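Filed under: Help & Getting Started / Teaching Sessions
October 2020 – by the Pollel practice room team

Questions we hear from new demonstrators

Welcome, and thank you for signing up to teach with us! Most of the people who join Pollel have never moved a robot before, and plenty of them write in with the same worries in their first week, so we have gathered the answers in one place. Read it with a cup of coffee, skip what you already know, and come back to it when something puzzles you.

Do I need to know how to program?

No. You will be showing the robot what to do with your own hands, and the software writes down the movements while you work. If you can follow a recipe and you don't mind doing the same thing a good many times over, you have what you need. We have had retired teachers and piano tuners on the roster, and they did very well.

What is the difference between hand guiding and remote control?

With hand guiding, you stand next to the arm, take hold of it near the wrist and lead it through the motion. It feels a bit like teaching somebody to dance. We do this at the Helham workshop, on a Kuka arm, and you will always have a supervisor beside you. With remote control you sit at a desk, hold a controller in each hand, and the robot's two arms copy you. Most of our remote sessions happen in simulation, so you can do them from home once you have finished the introduction.

How long is a session?

A normal session is 30 minutes, and we ask you to take a proper break afterward, even if you feel fresh. Your shoulders will thank you. You can book two in a day but please not back to back.

How many demonstrations does one task need?

It depends on the task. Our drawer-opening set was finished with 1,059 good runs, while the two-handed lifting set, which we closed in June, took 2,808. Your own share is much smaller than that, of course. A new demonstrator is usually given 26 runs of one task to begin with, and we look through them with you before you go on to the next.

What happens if I drop something or bump into the counter?

Please don't worry, and please don't try to hide it with a quick correction! Press the pedal once to end the run, mark it as a miss, and start again. In simulation everything goes back to its place when you reset. At Helham, wait until your supervisor has put things back and given you the go-ahead. We keep the missed runs in a separate folder – they are useful to us, and they never count against you.

My hands feel clumsy. Is that normal?

Very normal. The grippers have no sense of touch that reaches you, so for the first hour or so you are working by eye alone, and it is surprising how much we all lean on our fingertips without noticing. Go slowly on the way in, stop just short of the object, check both grippers, and only then close. A slow, smooth run is worth far more to us than a fast one with a lot of wobble in it.

Why do I see the room at such a slant?

The view you get is the robot's own, looking out over its body, and it can be tilted quite steeply. People find it odd at first and a few feel slightly queasy, in which case do stop and write to us. What helps is to forget about the walls and pictures and to judge everything by the countertop and the two grippers. If the thing you want is in the gap between them, you are well placed.

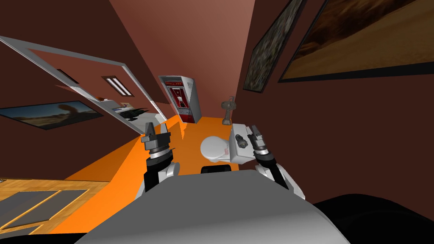 Robot's view in the simulated room, with both grippers raised and the white toilet-shaped piece on the counter between them.

Are the objects in the simulated rooms always the same?

They vary a good deal, and some combinations are quite funny. You might get a small gray figurine standing near the back of an orange counter, and a cabinet like a vending machine farther along. Read the task line before you begin, work only with what it names, and leave the rest where it stands.

Can I use my own controllers?

Yes, if they are on the list in the Sriwong setup guide, which comes with your welcome email. Sriwong is the name of our remote-control program. Run the short calibration each time you plug in, even if you used the same pair that morning.

Can I change hands, or do the task my own way?

Please do it in whatever way comes naturally, left-handed or right-handed, as long as you finish the task as it is written. We like having different styles in the set. The one thing we ask is that you don't switch methods halfway through a run.

How do I cancel a booking?

Open your calendar page and choose Release this slot. If it is less than a day ahead, send us a short note as well, so that we can offer the time to somebody on the waiting list.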